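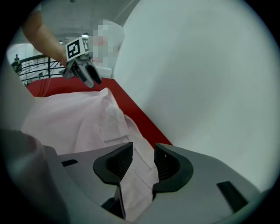 the pink one, bit creased

Pink top gone dingy, how do I get it back?

Posted by mukermoth

Pale pink, used to be a proper clear pink, now sort of greyish all over. Label's gone so no idea what it's made of. Washed at 40 with everything else for ages (I know). Water here is very hard, kettle furs up in a week. Tried a normal wash on its own, no differnce. Don't want to bleach it. Got a thing on in November and would like to wear it. Any ideas?

Dong-geon Hyun

Hard water plus too little powder, most likely. Soak it overnight in a bucket of warm water with 2 tablespoons of soda crystals, push it under so it's all covered. Then wash on its own with the full dose for hard water, powder not liquid, extra rinse. No softener, that's half the trouble. Might take 2 goes. If there's any chance it's silk or wool don't do any of this, soda crystals will wreck it. Do a test on an inside seam first, leave it 5 minutes and dab with white kitchen roll. If pink comes off, stop.

tralska438

just get a new one tbh

Peg Subramaniam

Agree with the soak. Also clean your machine, mine was leaving grey on everything and it was the drawer and the door seal. Empty hot wash, roughly 4 months since I'd last done one, the water came out grim. If it's dye off darker clothes then a colour run remover for coloureds, not the whites one. And dry it out of the sun, pinks fade quick on teh line.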